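Chapter 7
Surfaces: How Furniture Learned to Be Looked Through

In the town of Mavdale there is a furniture showroom called Sterkberg, and in the back of it there used to be a dining table with a visitors' book on top. The book was Latifa Ramadan's idea. She managed the floor, and she wanted customers to write down what they thought of the table before anyone told them the price. By the time the book was full it held 2191 comments. A surprising share of them were about fingerprints.

This chapter is about the tabletop, a subject most design courses get through in the last ten minutes before lunch. Earlier chapters dealt with legs, joints, and drawers, the parts of furniture that do visible work. A top seems to do nothing but lie there. Yet it is the part we touch, spill on, lean on, and judge our relatives by, and the choice of what to make it from settles a great many things about the object underneath.

For most of the history of the household table, the top was a lid on a mess. Braces, blocks, glue, pencil marks, and the occasional apology in the form of an extra nail all lived on the underside, where only children and dogs could see them. Makers knew this and behaved accordingly. Anyone who has turned over a handsome old table will recognize the feeling of meeting a well-dressed stranger from behind and finding the jacket held together with clothespins.

Glass ended the arrangement. Once the top could be seen through, the base became the front, the back, and the middle of the design all at once. A joint that would have passed without comment under an inch of oak now had to be presentable at breakfast. Some makers answered with sculpture. Others used as little metal as they could get away with and called it restraint.

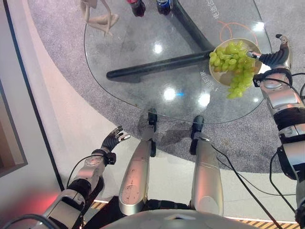
Figure 7.1 Round glass top on a dark metal base. The supporting bars show through the surface, along with smudges and reflected lights.

Deepak Kanaujia, whose workshop notes we will quote more than is good for him, put the problem this way: "A wooden table keeps your secrets. A glass one reads them out to the guests." He had reason to be bitter. His Grirkska table went through 7 bases before he would let it leave the building, and the one he finally approved was very nearly the first. The notes for the five months in between are mostly about welds.

Glass also changed what people thought of as clean. A waxed wooden surface can carry a week of ordinary life and still look cared for. Glass keeps a record of every elbow. Ramadan's visitors' book is full of admiring remarks that turn, about halfway through the sentence, into questions about cloths. One customer wrote only, "Beautiful. We have twins." She bought the oak.

Then there is the matter of light. A glass top passes some of it along and throws some of it back, so a lamp hung over the table appears twice, once where you put it and once in the middle of your soup. Kanaujia tested his tables under a single bulb and was pleased. The Hirose apartments, where 200 of them were installed, had rows of ceiling spots. The residents were less pleased, and 100 of the tables acquired tablecloths within the year, which must count among the more expensive ways to hold up a piece of cotton.

None of this stopped glass from selling. It makes a small room feel less crowded, it does not warp, and it goes with whatever chairs you already regret. We will see in Section 7.3 that its popularity followed the shrinking of the city apartment quite closely, and in Section 7.4 that the thickness of the sheet has as much to do with nerves as with strength – people will not put a turkey on something that looks like a window, whatever the load tables say.

Before reading on, look at the underside of the table nearest to you. Make a quick sketch of how the top is attached. Keep the sketch, as you will need it for the exercise on hidden fasteners, and try to do it at a time of day when you will not have to explain yourself to a waiter.

Related chapters
Chapter 4: Legs, and Why There Are Usually Four
Chapter 6: The Drawer as a Promise
Chapter 8: Veneer and Other Polite Lies
Chapter 11: Furniture for Rooms That Are Too Small

Last updated: September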